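4.2 Preparing the folding place

The Kulon board turns an ordinary table into a flat place for folding small cloths. Please read the whole section before you begin.

1. Clear the table and wipe it. Crumbs under the board will make it rock.
2. Lay the board flat, with the smooth side up. A strip of the table may stay free at the far edge.
3. Press on each of the 4 corners. If one corner moves, turn the board round and try again.
4. Put the tray on the left part of the board, with the handle slot away from you.
5. Place the cloth in the tray. It does not need to be folded before.

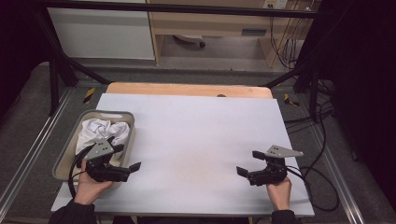
Fig. 4 – Board and tray in position, cloth in the tray.

NOTE: Left-handed users can put the tray on the right. All later steps are then done in mirror.

6. Keep the middle of the board free. The cloth needs this space when you open it and smooth it with flat hands.
7. Other containers should stand at a far corner, so that your sleeve does not catch them.
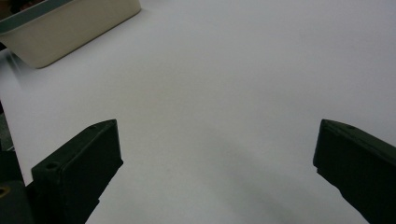
The free space must be larger than the cloth on every side. For a big towel, take the tray off the board completely and put it on a chair – it is quicker than moving it two times.

8. Fold the cloth in half, smooth it from the fold to the open edge, then fold again.

CAUTION: Do not iron on the board. Do not put hot pans on it.

Cleaning: use a soft cloth and a little soap. Light marks do not change how the board works. For a replacement tray, order part 523 from Skonadex.

Filed under: Home & Laundry > Folding > Manuals

Comments (3)

Polák: Step 3 helped, my table is old and one corner was always up.

Usta: Can I cut the board shorter? My table is only 113 cm.

Polák: I did not cut mine, it hangs over a little and is fine for napkins.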